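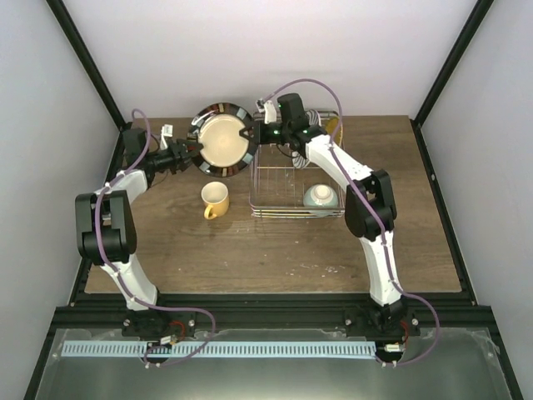 Why Are Plates Round?

Plates can be square, oval, or even shaped like a leaf. Most of the plates that people use every day, however, are round. There are good reasons for this.

A round plate has no corners. Corners are the parts of a dish that chip most easily when they bump against a sink or a shelf. A round edge is the same all the way around, so no one spot sticks out to take the knocks.

Round plates also suit the way many of them are made. For thousands of years, potters have shaped wet clay on a spinning wheel, and a spinning wheel makes round things.

What Is the Rim?

The rim is the outer edge of a plate. On many plates it is a little higher than the middle, which helps to keep sauce and peas from sliding off. The rim is also the best part to hold. A plate held by the left and right sides of its rim stays level, and the place where the food goes stays clean.

How to Carry a Plate

Hold the rim on both sides. Keep the plate flat and walk slowly. When you reach the table, lower the plate gently and move your fingers out of the way before it touches down. If a plate feels hot, ask an adult to carry it.

Try It at Home

Ask an adult for 2 paper plates and a pair of safety scissors. Trim one plate into a square. Put 5 dry beans on each plate and carry them across the room, one plate at a time. Which shape was easier to hold?

Written by Kumudini Sultana for the Grimside Children's Library.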